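Como tirar calcário da loiça e do escorredor (sem gastar muito)

Água dura é uma chatice. Aqui em casa é péssima, copos baços, torneira branca, tudo. Fica o método que uso desde setembro, rápido e barato.

Precisa de:
vinagre branco de limpeza (o meu é Werar, qualquer um serve)
bicarbonato
escova de dentes velha
alguidar
pano de microfibras

Passo 1. Água bem quente no alguidar, 2 litros. Juntar 85 ml de vinagre. Não misturar já o bicarbonato!! anulam-se um ao outro e fica só espuma.

Passo 2. Copos e pratos lá para dentro, 16 minutos. Loiça com filete dourado fica de fora, o vinagre estraga. Alumínio tambem não.

Passo 3. Esfregar só onde ainda há marca. Bicarbonato com umas gotas de água, tipo pasta, escova, movimentos curtos. Sem força.

Passo 4. Passar por água fria e pôr a escorrer. Pratos sempre em pé, na vertical.
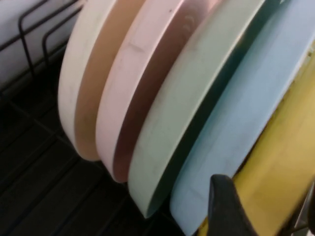
Pratos em pé no escorredor.

Passo 5. Secar com o pano ao fim de 5 minutos. Se secar tudo ao ar, as manchas voltam, é a própria água que as deixa.

E o escorredor? Mesma mistura, num borrifador. Deixar atuar, escovar os cantos, enxaguar bem. O tabuleiro de baixo é o pior, ganha uma crosta que só sai à segunda. Uma vez por mês chega.

Na máquina: sal e abrilhantador, e verificar a regulação da dureza. A minha Brinkmann vinha no mínimo de fábrica, andei meses sem preceber.

Riscos de talheres são outra coisa, o vinagre não tira. Para isso pasta de polir, a da Pislow dá, mas testar primeiro na parte de trás do prato.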